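# Hands On

Monday, August 29, 2022

First thing you get handed at Nendora is the gripper. Not a badge, not a coffee. The gripper. Two ribbed fingers, magenta, a camera looking down over them, a handle you squeeze. Weighs less than you'd think until minute nine.

Then somebody points at a desk and says, put the drink on the coaster.

So you do. You feel silly for the first couple of tries. You squeeze too hard, you come in crooked, you bump the edge of something and back up. All of it gets recorded. Do it again. Pick up, carry over, set down, let go, back away. Again.

Nendora is small, second floor over a tile showroom, and what it makes is lessons. Short recordings of ordinary chores done by a person with a robot's fingers. A company called Vuma takes the recordings and trains arms on them. The arms are in another building across town and the people upstairs rarely see them. You teach a student you never meet. One of the demonstrators told me she thinks of it as leaving notes for a night shift.

It's an old problem. You can write code for a robot arm to go to one spot and close. That's been fine in car plants for ages. Move the part an inch and it closes on air. Homes are nothing but parts moved an inch. So instead of writing the motion down, show it, a lot, with the stuff in different places, and let the software work out what the motions have in common.

Two ways to do the showing, and people in this business have opinions.

The first is remote control. Tundetex, the outfit I visited before Nendora, does it this way. You sit in a chair with a pair of small dummy arms in front of you, and whatever you do with the dummies, the real arms do on the other side of the glass. Slow. There's a lag you feel in your teeth. I tried to fold a dish towel and got a kind of wad. But the good thing, they told me, is that every motion comes from the real machine. If the robot couldn't reach, you couldn't either. No pretending.

The second is what Nendora does. No arm at all. You hold the hand. You can take it anywhere, a kitchen, a bedroom, a desk with someone's junk on it, and you work at close to normal speed. The camera sees what a camera on the robot's wrist would see later. Cheaper too, by a lot, though nobody would give me a number. The catch is you have a shoulder and an elbow and a waist and the robot's are different, so you have to learn not to do clever things. No twisting round the back. No flick.

"Move like you're carrying soup," the floor lead said. I wrote that on my hand.

The desk matters more than I figured. They don't clear it. A bare table teaches a robot about bare tables. So the target sits in with everything else, a mug, flowers, a painting propped on the back wall, a plush toy in red, and the robot has to learn which of those things it's supposed to care about. The floor lead fusses over this stuff like a window dresser. Wood grain, fake petals, a bottle that's see-through so half of what the camera gets is whatever's behind it. Clear plastic is mean. Clear plastic is on purpose.

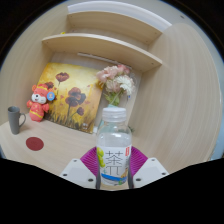 A tea bottle, the same desk both times.

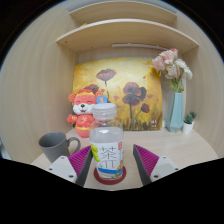
Why not just film people using their bare hands?

Some labs do, and there's a mountain of that video out there already. The trouble is that a hand has a thumb and four fingers and skin that feels, and a robot with two pads has none of that. When the demonstrator uses the same pads the robot has, the software doesn't need to guess how a five-finger grab turns into a pinch. It sees a pinch, learns a pinch.

Back to my own morning. I did 17 takes before the break. Not a lot. A regular demonstrator laughs at 17. Of mine, 8 got kept, and I was proud of that till I heard what the usual rate is. The rest were tossed for the normal beginner sins. Stopping to think in mid air - the software reads a pause as part of the job and then the robot pauses there too, forever, like it's remembering something. Letting go before the bottom's flat. Starting from the same place every time because it's comfy.

That last one is the big one. People are creatures of habit and the habit goes straight in. Early on they had a demonstrator, left-handed, very smooth, best takes in the building. Vuma's arm learned from her and did great until the coaster got moved to the other side. Then it went to the old side and set the cup down on bare wood. Over and over. Very smoothly.

So now there's a card by each desk. Start high. Start low. Start from the right. Come in a bit wrong and fix it. They want the fixing, is the thing, and I had that backwards. I assumed they wanted perfect runs. A robot that has only ever seen perfect runs has no idea what to do when its a half inch off. Show it a near miss and the save, and it has something to go on.

The fixing takes have their own name on the floor. Wobbles. "Give me a few wobbles" is a thing people say across the room with a straight face.

Then there's the letting go. I'd have said the grabbing was the hard part. Ask anyone here and they say release. You open the fingers too quick and the bottle rocks. Too slow and one pad drags it sideways. You have to feel for the table through a plastic handle, and what you feel doesn't get recorded, only what the camera saw and how wide the fingers were. So you learn to make it visible. Down, stop, open, straight back. A bit like acting.

Which is a weird job when you think about it. It pays by the hour, not by the take. Nendora tried by the take and got what you'd expect, which was speed. Shifts are short now and there's a break every forty minutes, because tired takes look tired. The wrist goes first. Then you start steering with your whole body and the reviewer can see it.

The reviewers sit along the back wall with headphones on, which I never understood, there's no sound. They watch at double speed and hit keep or toss. A good one can spot a bad grip before the fingers have closed. One of them showed me the tell. Watch the label, she said. If the label starts to turn, the grip's off center. I looked at bottles funny for a week.

Is any of it working? I asked to see an arm, and in the afternoon Vuma let me in. A test room in what used to be the Esquivel furniture warehouse, name still painted on the bricks outside. One arm on a post. A table it had never worked at, they said, different height, different wood.

It went for a mug. Got it. Went past the coaster, slowed down, came back a little, set it down half on. Fingers opened. It backed straight out, the way you're told to, the way the card says.

Two more tries. The second was clean. On the third it closed on nothing, about a hand's width short, then carried the nothing over to the coaster with great care and let it go.

The engineer typed something. More takes with the mug far back, she said, that's the hole. She'd send the request over that night. By the next morning somebody at a desk across town would be reaching for the far corner, again and again, starting high, starting low.

They're hoping to have the table-setting set finished by November. Plates next. Everyone's dreading forks.

I still had the soup line on my hand when I got home. Put my keys down on the counter. Down, stop, open, straight back.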